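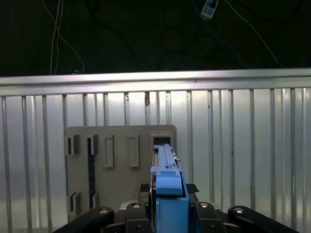
Figure 2. Wrist camera view with the blue part held in the jaws and its rail in the opening at the corner of the panel.

4.2 When the wrist camera stops being useful

I should own up to something before we get to the planner. My first version of the insertion controller trusted the wrist camera the whole way in, and I was rather proud of it. It looked for the dark opening, looked for the tip of the rail, and steered one towards the other. Lovely, until you think about Figure 2 for a minute. Once the end of the rail is inside the opening, the one feature I was tracking has vanished, and what the camera sees most of is fingers and the body of the part!

The background didn't help either. Shiny vertical bars are full of strong, straight edges, and so is the rail, so my line detector (borrowed from Romura, our older tool for tidying up shelf scans) kept proposing bars as candidate rails. I tried raising the threshold, then masking by colour, and in the end I kept the colour mask and threw away the line detector altogether. Blue against grey is a gift and I ought to have started there.

So Gulten, the controller we use in the rest of this paper, hands over between two sources. While the tip is in view, it works out the offset from the mask and the raised border of the opening. As soon as the visible length of rail starts to shrink, it freezes the last sideways estimate and lets wrist force do the talking. The camera still has a job after that, but a humble one: it watches the bit of rail between the opening and the rounded block, and shouts if the angle drifts.

We ran 330 insertions at the Jitthorpe bench with the handover switched on, and 221 with it off, keeping the start poses in the same range. I won't pool them, as the second batch was done after we had changed the finger pads, and I don't think a single success rate would be fair to either. What I can say is that the logs are far easier to read with the handover on. Each run has a clear moment where vision lets go, and when a run went wrong I could usually tell which side of that moment to blame.

The frozen estimate is the weak spot. If the part slips in the jaws after the handover, Gulten carries on pushing towards a place that was right a moment ago. Section 5 looks at whether the Ghauri slip signal comes early enough to unfreeze it.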